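Usley Tenants' Association
Minutes of the September General Meeting
Community Room, Stongate House

The meeting was called to order at 7:00 p.m. with 14 member households represented. A quorum was declared. The minutes of the previous meeting were approved with one correction: the word "annual" in item 3 should read "monthly."

1. Bus Service on the Nivville Route

The chair reported that the transit office has proposed ending evening service on the Nivville route at 8:30 p.m. The last bus now leaves the Stongate stop at 10:15 p.m. A written objection must be received before the close of the public comment period. A draft letter was read aloud and discussed. Members asked that it mention the night classes at the adult school and the late shift at the Balogun bakery.

2. Kitchen Repairs

The landlord's office has agreed to accept one combined list of minor repairs for all apartments – doors, hinges, shelves and worn surfaces included. Households should turn in their forms to the secretary by the end of the month.

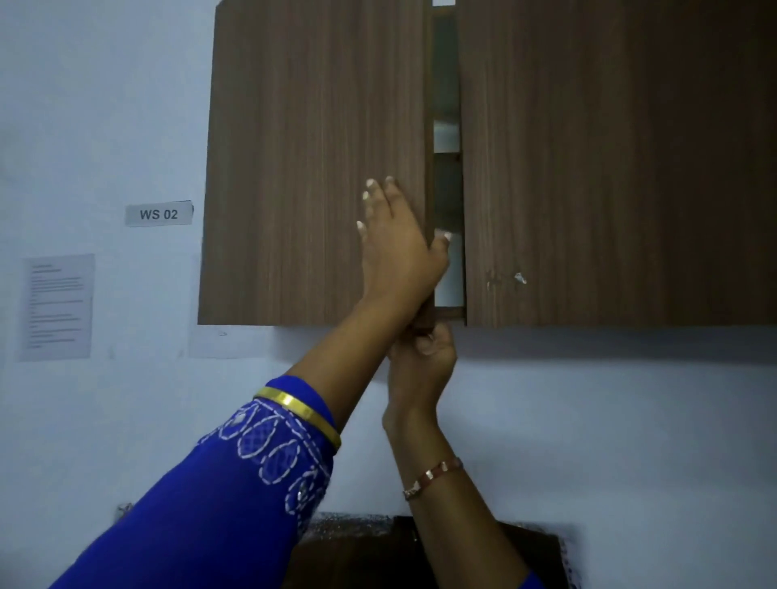 One member asked whether the combined list would delay urgent work, noting that a leak under her sink had been reported twice already and should not have to wait for other households' forms. The chair replied that leaks, heating and electrical faults remain outside the list and are to be reported directly, as before. The member asked that this be stated in the minutes.

The secretary added that forms from the spring had been returned for lack of detail. Each entry should give the room, the item and the problem. "Cabinet broken" will not be accepted.

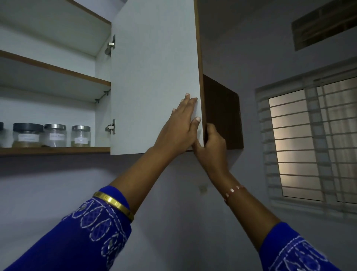
Forms may be left in the box beside the mail room or handed in at the next meeting. Late forms will be held for the following list. A motion to approve the procedure was made, seconded and carried, with 2 abstentions.

3. Laundry Room Hours

A request to open the laundry room at 6:00 a.m. was discussed. Residents of the ground floor objected on account of noise. The matter was tabled.

4. Dues

Dues remain at $36 per household per year. Payment by check is preferred.

The meeting was adjourned at 8:25 p.m.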